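Subject: Re: [Filludlow supporters] Who should we keep for next season?

Evening all,

Zubaida Sial wrote:
> I'll say what a few of us were muttering on the terrace on Monday. We
> have one proper striker, he is thirty-four, and the club still hasn't
> told us whether Memon is staying. If he goes to Fitden I am handing my
> scarf in. Would somebody who follows these things more closely than I
> do please put down who they think we should keep and who we should let
> go? I don't mind if it's wrong, I just want something to argue with.

Well Zubaida, you did ask, and I have had a pot of tea and the kitchen to myself, so you are getting the long version. I have no inside word on any of this. I stand by the same bit of rail as the rest of you and I get things wrong most weeks (I was the one who said Lasard would never make a left back, and I have been bought a pint for it since).

Start with Memon, as everybody will. I would keep him, and I would give him the two years he wants. I know the argument about his knees. I made it myself last autumn. But he played 2193 minutes in the league, more than either of the lads we brought in to take the load off him, and when he came off at Fitden we went to pieces inside ten minutes. You could see the centre halves looking round for somebody to aim at. If he only manages half the games next year he will still teach the young ones where to stand, and my goodness they need it.

Lasard stays too, no discussion. He is the first player we have had in ages who looks happy when the ball comes to him in the rain. My one worry is that he gets forward so much that the space behind him is there for anyone who fancies it, and the good sides did fancy it after Christmas. I'd like a steady sort of midfielder on that side who doesn't mind doing the dull running. We had one, and we let him go on loan, and I have never had a straight answer as to why. 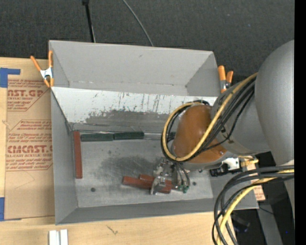
The big grey metal bin, with the arm reaching in.

Now the goalkeepers, and I know I'll get letters. I would let the older one go. He has been a lovely servant and he always stops for the children, but we gave away seven goals from corners and he was rooted to his line for most of them. The lad who came in for the last month comes and punches everything. Sometimes he punches a team mate. I would still sooner have that, and he'll calm down with a run of games behind him and a coach who talks to him.

In the middle of defence I'd keep both and look for a third. In midfield I would be quite hard-hearted. We have too many tidy little players who pass it to each other beautifully thirty yards from anything, and I include the captain in that, fond as I am of him. One of them has to make way for somebody with a bit of a shot on him.

Which brings me to money. We got over 1000 through the gate for the Fitden match, and it was a bitter night with the trains off, so please don't let anyone tell you the town isn't interested. A decent young forward on a one-year deal ought to be within reach. I would look at the leagues below ours before I paid for another name on the way down. The last one cost us a fortune in physio and scored twice, both in the same friendly.

As for the manager, I'd leave him be. He picks odd teams in April, they all do, they're tired. He had us playing some really nice stuff in the autumn and I haven't forgotten it, even if half the terrace has.

So there you are, Zubaida, something to argue with. If I've left out your favourite it's because I ran out of tea. I shall be in the usual spot for the first friendly and you can all tell me to my face.

Warmest wishes to everyone, and do wrap up

14 shares | 3 comments

Comments

railend_reg: Agree on Memon, can't agree on the keeper. Who was supposed to be marking at those corners? Not him.

Zubaida Sial: Thank you for this, I read it twice on the bus. You are far too kind about the manager, and I would give Memon one year with the option of another. Scarf staying on for now.

OldNorthStand: 100 per cent with you on the loan lad. Bring him home and we don't need to buy anybody in midfield.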